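Section 4. Walking the Castle Trail with the Handset

Before you begin, check that the handset shows a full battery and the word GRILTHORPE on its screen. If it shows BROMELL, you have picked up the handset for the other castle, which has better toilets and less history. Return it to the rack and take another.

1. Hang the handset around your neck by its cord. The speaker goes outward. Visitors who wear it the other way around report that the Middle Ages were very quiet.

2. Press the green button once. A chime will sound and a voice will welcome you to the gatehouse. There is no gatehouse. It was pulled down for its stone, much of which can be seen at no extra charge in the walls of the bank, two pubs and the bus station. Stand between the white posts and do your best.

3. Wait for the voice to finish, then follow the gravel path uphill to Post 2. The handset picks up each post by radio and should start talking within 5 seconds. If it stays silent, take one step back and one step forward. Do not shake it.

4. At Post 2, turn to face the ditch. The commentary covers the siege of 1382, which lasted a single afternoon and ended when both sides ran out of interest. Press the blue button if you would like the longer version. The longer version is considerably longer than the siege.

Note: Post 3 was moved in March after a section of the bank slipped. It now stands beside the yew tree. The recording still tells you that you are standing on the site of the chapel. You are standing on the site of a Victorian potting shed, and the chapel is downhill to your left, under the nettles.

5. Climb the mound by the steps on the north side. There are 275 of them, uneven, with a handrail for most of the way. The voice will pause while you climb and pick up again at the top, whether or not you have your breath back. To stop it, hold the red button until the light goes out.

Caution: Do not take the direct route up the grass slope. It looks quicker, and on the way down it is – much quicker than you will want.

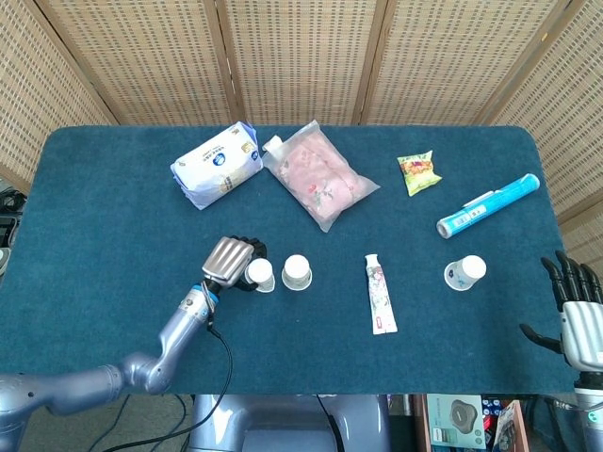

6. At the summit, the handset changes to Keep Mode and the screen shows an outline of the tower as it may have looked when new. Turn slowly on the spot until the arrow on the screen lines up with the church spire. The drawing follows the Antoniadis survey, which gives the keep three floors. An older drawing gives it five and a dragon, and can be bought as a tea towel.

7. Use the up and down keys to move between floors. The ground floor is storage, the next is the hall, and the top is where the lord slept, mostly in his boots. If the picture freezes, go back to the ground floor and start again.

8. Return by the same steps. At the bottom the handset will offer you a quiz. Press red to decline. Press green to accept, but be aware that the quiz can't be stopped once it has started, and that the question on drainage is harder than it sounds.

Caution: The handset is splashproof but not moatproof. The moat is seasonal and doesn't always look like a moat. Keep to the boards between Posts 3 and 4, and hold on to small children and anything else you would be sorry to fish out.

9. Hand the unit in at the kiosk with its cord attached. Place it face up in the charging rack and check that the amber light comes on. If the light is red, the unit is in upside down. If there is no light at all, tell the person at the kiosk, who will turn the rack on.

Note: Units taken home by accident will go on saying "You have left the castle" at intervals until the battery dies. Please post them back. The address is on the underside, beneath the Brumomora label.

Revised June 10, 2020

Related items
Section 3. Choosing a Language and Volume
Section 5. When the Handset Will Not Stop Talking
Step-Free Route, Grilthorpe Lower Ward
Bromell Castle: Handset Differences
Brumomora Charging Rack: Quick Guide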